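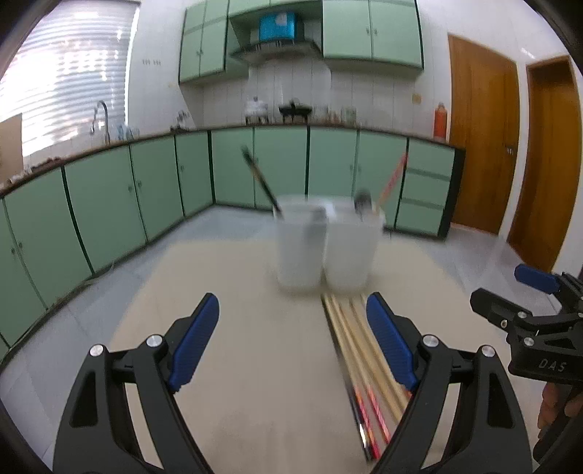
**¿Cuánto tiene que durar la entradilla de una entrevista en radio local?**

Lo que se tarda en decir quién viene, a qué se dedica y por qué nos interesa hoy: 24 segundos suelen bastar, y con 55 ya habéis perdido a quien estaba fregando los platos.

## Apuntes de la sesión: preparar al invitado

Ya sé que muchos venís de escribir y que os cuesta soltar el papel (a mí también me costó, y mucho, en mis primeros años en Radio Dokville). Pero el oyente no puede volver atrás para releer un apellido, así que repetidlo cada vez que entre una pregunta nueva, con naturalidad, como quien saluda a un vecino.

Antes de abrir el micro:

- Preguntad al invitado cómo se pronuncia su nombre y apuntadlo *tal como suena*.
- Acordad el tema, nunca las preguntas exactas.
- Pedidle que os cuente qué desayunó mientras ajustáis el nivel.
- Agua sin gas y el móvil fuera de la mesa.

Escuchamos en clase la entrevista de Tuva Fjeld a Ildikó Vörös sobre el cierre de la biblioteca de Vumwood. Fijaos en el silencio que deja Tuva después de la segunda respuesta, ¡qué maravilla! Ildikó lo llena ella sola y ahí sale lo mejor de todo el programa. Cuando editéis, por favor, no me recortéis esos silencios como si fueran toses.

Sobre las preguntas: cortas, abiertas y de una en una. Si os oís decir «y además, en relación con eso…», parad y dejad hablar.

### Para la próxima sesión

Traed una entrevista de 10 minutos, montada, con su entradilla y su despedida. Puede ser alguien de vuestra calle; no hace falta que sea famoso. Cheuk-hei Tseng estará en el estudio pequeño hasta las siete de la tarde para quien se atasque con el montaje. Los archivos, con vuestro apellido delante.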